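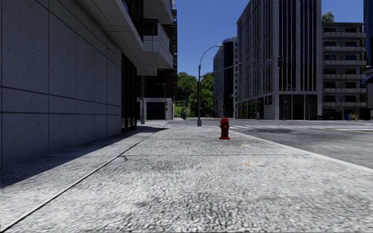
Bread, noise and very hot ovens: my visit to the Bremier bakery

I'd been meaning to go to the Bremier open day for years, and on October 11, 2025 I finally got myself out of bed in time! The bakery is a short walk from the Hillavdale stop, all wide sidewalks and tall pale walls, and you smell it well before you get to the door (toast and something a bit like beer).

Our guide was Ayane Higuchi. She runs the night shift and had been up since the evening before, though you'd never have guessed. First stop was the flour room, where we all got hairnets and I looked ridiculous. Then the mixers, which are so loud that Ayane gave up talking and just pointed at things. They turn out 2,000 loaves a night, mostly for cafes and two hospitals.

My favorite part was the sourdough room. It's small and warm, and the starter lives in tubs with dates written on tape. Kiyoshi Hirose let us each shape a roll. Mine came out like a potato, but he put it on the tray with everyone else's and I was very proud of it.

After that they gave us a 20 minute break, so I went outside for some air and ate a cinnamon knot the size of my hand. I should have bought two.

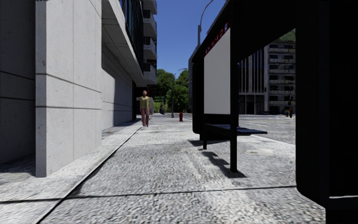 Sidewalk and bus shelter, blue sky all the way.

Back in for the ovens. The big deck oven came from a bakery in Haworth that closed, and it took them most of March to get it installed because a doorway had to be widened. Standing next to it in a coat was a mistake! We watched a batch of rye come out and everybody went quiet to hear the crusts crackle. I didn't know bread did that.

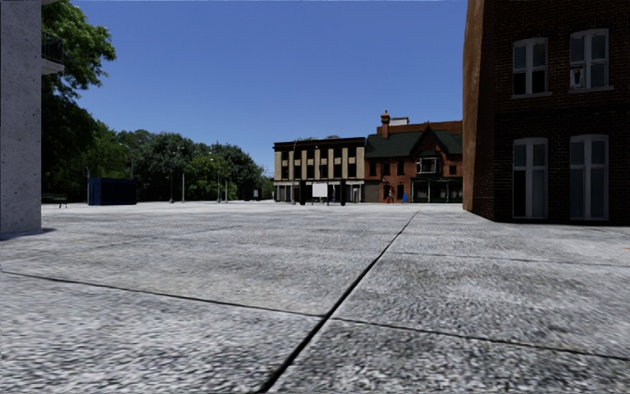

If you're thinking of going

Tickets are $13 and include a loaf to take home. I picked the seeded rye and it lasted until breakfast. Wear shoes you don't mind getting floury, bring a bag, and ask for the morning tour, when the ovens are still going. The shop takes cards but the coffee cart only takes cash.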